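Bicycle taken from our porch, now the police have one that looks like it – what do I need to show?

Bastdale Neighbors Help Board > Theft and lost property

Posted by porchlight_b, January 2021

Hi all! First time posting but I've been reading this board for ages and I love it, you people helped me sort out a whole mess with a parking ticket without ever knowing it.

So, our cargo bike went missing off the front porch in September. I filed a report the same morning and then heard nothing. Last week the station called to say they'd picked up a stash of bikes from a rented garage over by Kunurow, and one of them might be ours!! I'm thrilled, but they want proof of ownership before they'll even let me look at it.
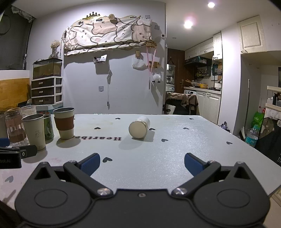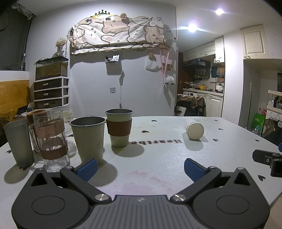

What I've got is this: the card statement showing 2495 dollars paid to the shop (Hendriks, the one by the bridge), but no paper receipt. I have plenty of photos of the bike with the kids in it. I never wrote down the serial number, I know, I know. There's also a deep scratch on the left fork where I met a gatepost.

Is that enough? And do I have to pay the storage fee? The officer mentioned 10 dollars a day and I'd love to know before it adds up. Also, our insurance already paid us part of the price, so who does the bike belong to now?

gravelpath
Call Hendriks before you do anything else! They save the serial number with every bike they sell and they'll look it up from your card payment. Mine took two minutes on the phone and they emailed me a copy of the original invoice the same afternoon. I was so happy I bought a bell.

Once you have the serial, call the station and ask them to add it to your September report. The person at the property desk compares it with the number stamped under the bottom bracket (that's the bit the pedals go through, turn the bike over and you'll see it). If they match, you show your ID and sign for it. The scratch is great too, but tell them where it is before they show you the bike, so it counts for something.

Your photos are worth bringing even with the invoice. Pick ones that show the bike from the side, and anything you added yourself – a rack, a different saddle, stickers.

tuesdaytomato
you might not get it back for a while. if they charge somebody they can hold it as evidence. my neighbor's was in there 155 days. bring a pump, the tires will be flat

old_mill_road
Congratulations, this is such good news! So few of these come back.

I can help with the money part, having been through it with a stolen trailer. Ask the property desk for the storage rule in writing. When mine was recovered, the fee only started after they sent the letter saying I could pick it up, and the days it sat there as evidence were free. I don't know if it works the same way for bikes, so do ask, and get the name of the form if there's a waiver. There was one for theft victims in my case and it was a single page.

On the insurance: read your policy, and then call them before you pick up the bike. Mine was with Nellov and the settlement letter had a paragraph on recovered property. I had the choice of paying back what they'd given me and keeping the trailer, or letting them have it and keeping the money. They gave me up to 2 weeks to decide, which was plenty. Your company may do it differently, but please don't skip the call. Keeping both the payout and the bike without telling them can land you in real trouble.

One more thing – if there's damage, take pictures at the station before you ride off, and ask the insurer if the repair cost comes off what you owe them. In my case it did, and it covered both new wheels. I still use that trailer every weekend and I grin every time I hitch it up!

porchlight_b
Wow, thank you all so much! Hendriks had the serial, it's in my inbox already. Calling the insurance people in the morning, and I've put the pump by the door.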